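Apples and Plates: the Table Setting Gallery

Clistinley Hall, August

This page gathers pictures from the table setting part of the Gotton winter program. The program is run by Irena Kaczorowski and Aniela Krawczyk out of the side room at Clistinley Hall, and this year it dealt with plain tables: one cloth, one plate, one piece of fruit. Last year's gallery (flowers and glassware) is still up on the old page.

The dark cloth was Aniela's choice. We had used cream cotton for the first few sessions and the white crockery disappeared into it. Charcoal grey was the third colour tried, after navy and a bottle green that looked black under the hall lights. Fold lines do show on it. Irena irons hers, Aniela doesn't, and the notes handed out at the sessions leave it up to you.

The plates are plain white, from the Chmielewska range the hall bought when the kitchen was refitted. There are 92 of them in the cupboard, 30 of which are kept aside for the program so they don't get scratched in general use. Please put those back on the top shelf.

Red apple and white plate on the charcoal cloth.

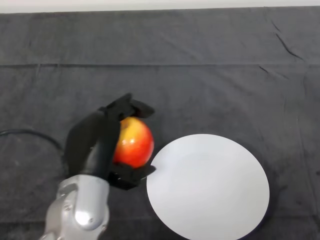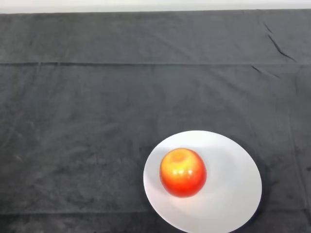
Apples came from the Jero orchard stall. Most were red with some yellow in them, and a few greener ones went into the kitchen for crumble. A red apple holds its colour well on a white plate and doesn't need anything beside it. Pears were tried as well. They roll less but they bruise quickly, and by the afternoon they were not worth putting out.

A few notes for anyone who wants to set the same table at home:

Put the cloth down first and leave it for an hour. The deeper creases drop out a little without ironing.

Set the plate slightly off centre if the table is going to be seen from one side only. For a table people will walk around, keep it in the middle.

Wipe the apple with a dry tea towel. Water leaves spots on the skin, and they are hard to get rid of once the fruit is on the plate.

Use one apple to a small plate. Three will fit on a dinner plate, but you will need a folded napkin underneath to stop them moving.

The full set for the season is 613 pictures, and the hall archive now has 1,137 with last year's added. They are kept in two albums at the front desk and can be looked through whenever the hall is open. Prints can be ordered on the green form. Allow roughly a fortnight, and write the number from the back of the print, as the page numbers in the albums have changed.

The next part of the program covers bread boards and baskets. Bring your own board if you have one. Cloths are supplied.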